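August, evening, tea going cold beside me

I have been meaning all week to sit down and write about the Prurard kit, and I keep putting it off because I haven't made up my mind. The trial ends soon and they will want an answer from me, so maybe it will help to talk it through here, where I can ramble as long as I please.

The trial came as a pair of hand-held grippers, the cables, the software and a very thick booklet. I liked the booklet. Somebody took care over it, and the drawings are lovely, though page 31 tells you to do the thing that page 34 tells you never to do. I wrote to them about that and had a kind answer the same afternoon, so full marks for manners. Esside, by comparison, took so long to answer my first question that I had forgotten asking it.

What I really wanted to look at today was the finger pads. The linkages feel as smooth to me as they did on the first morning, and I do like those little brass rings in the arms (silly, I know, but a tool you hold for hours ought to be nice to look at). The pads are another story. I opened both fingers over the bare table this morning, before I'd put a single thing down, and had a good long look at them.
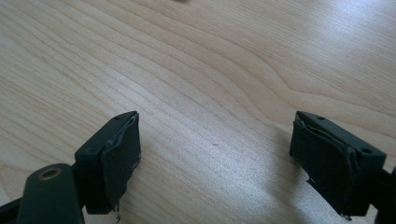 The pads as they are now, fraying at the bottom edge and lifting a bit along the top.

They still grip, I should say that. I would just like to know what a spare set costs and whether I can fit it myself, and the price list is silent on both. The blocks have small round holes in them that look to me like screw holes, so I am hopeful it is a five-minute job. I have put it at the top of my list of questions for Prurard, underlined twice.

After that it was socks. I know, I know - all this gear, and there I stand pushing socks around a table. But socks are a very fair test. They bend any way they like, they lie flat against the wood so you have to come at them low, and the ribbed end feels quite different from the toe when you close on it. The booklet suggests starting with blocks, and I did my time with blocks. I learned more from one morning of socks than from all of that. Two white ones, laid out near the middle with a little space between, and then you go in with both hands and try to be patient.

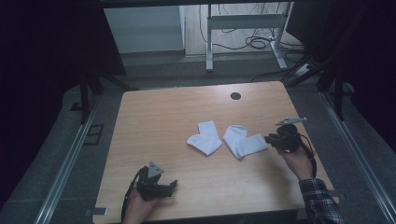
I do find my right hand tires before my left, which surprised me. I tend to hold the right one up off the table while I think, and the left one gets to rest, so I suppose it serves me right. The cables are a comfortable length, long enough to forget for minutes at a time, and I would not change them. The weight I would change if I could. Gazi sells a lighter pair, or says it does, but when I tried theirs at the Kenside open day the fingers had a wobble that I could feel all the way up to my elbow, and I'd sooner be tired than wobbly.

The other thing I keep turning over is how close you have to get before you are sure of your grip. With the fingers wide open there is plenty of room, almost too much for something as thin as a sock, and I catch myself fussing over the last little bit of the approach. One pad drifts up beside the toe, the other is still way off over bare wood, and I have to bring my whole wrist across to even things up. 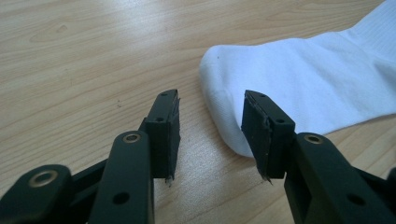 I think that's a matter of practice more than a fault in the kit. My approaches this afternoon felt calmer than the ones before lunch, and I was humming by the end, which I never do when I am struggling. I tried it slow, I tried it quick, and slow suits me better, whatever the booklet says about a natural pace.

So where does that leave me? Leaning toward yes, if the pads can be had cheaply, and if they will let me keep the trial pair instead of sending it back and waiting for new ones. I have grown fond of this pair, frayed edges and all! I will write to Prurard in the morning before I start, and I must remember to ask about the software renewal too, as I forgot last time and felt foolish.

Bed now. My shoulder is complaining and the tea is stone cold.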